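To: Todberg Hall displays list
Date: June 6, 2024
Subject: Re: Letters coming off the black backdrop

A list member wrote:
> We put up the Ondar backdrop in February with foam letters and
> double-sided tape. By the next morning half of them were on the
> floor. The cloth is creased and the tape won't grip. Should we
> iron it, or give up and buy a board? Also, how many clips do
> you use? Ours came with 16 and that seems like a lot.

Don't buy a board yet. We have the same cloth at Todberg and it does fine with foam letters. What works for us is the Mullex fabric tape, the 75 foot roll, stock number 3246. Put two short strips on the back of each letter, press for a slow count of ten, and leave the cloth lying flat overnight before you hang it. Regular double-sided tape holds on paper but lets go of cloth.

Ironing helps if you use low heat and a towel on top. I only do the part where the letters go.
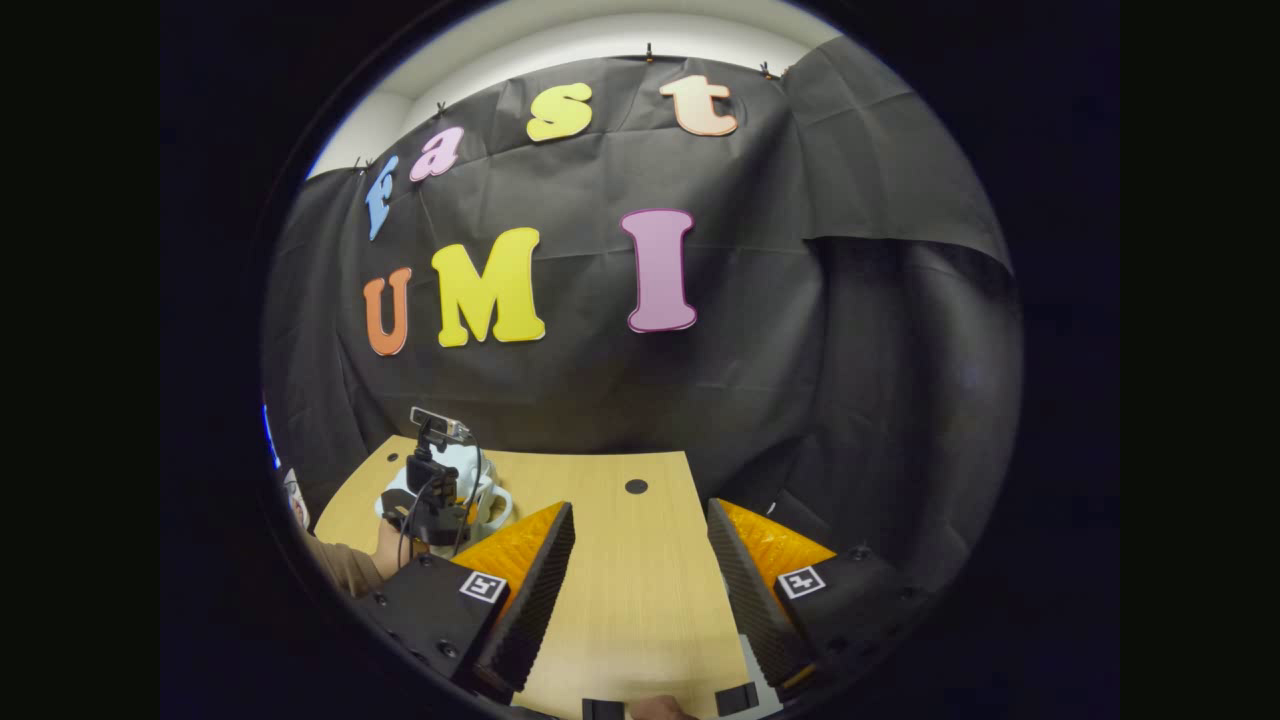
Clips are the easy part. We use the small black ones and put them only along the top edge, and you won't need all 16. Four of them show on our backdrop behind the wooden table, with "Fast" in one row and "UMI" in bigger letters below it. The cloth is still wrinkled, more so on the right, and I wouldn't spend time chasing every crease.

If you want more letters, Iordache sells a bag of 128 in mixed colors. Check the sizes before you order, because the small ones are hard to read from the back of a room.

Todberg Hall front desk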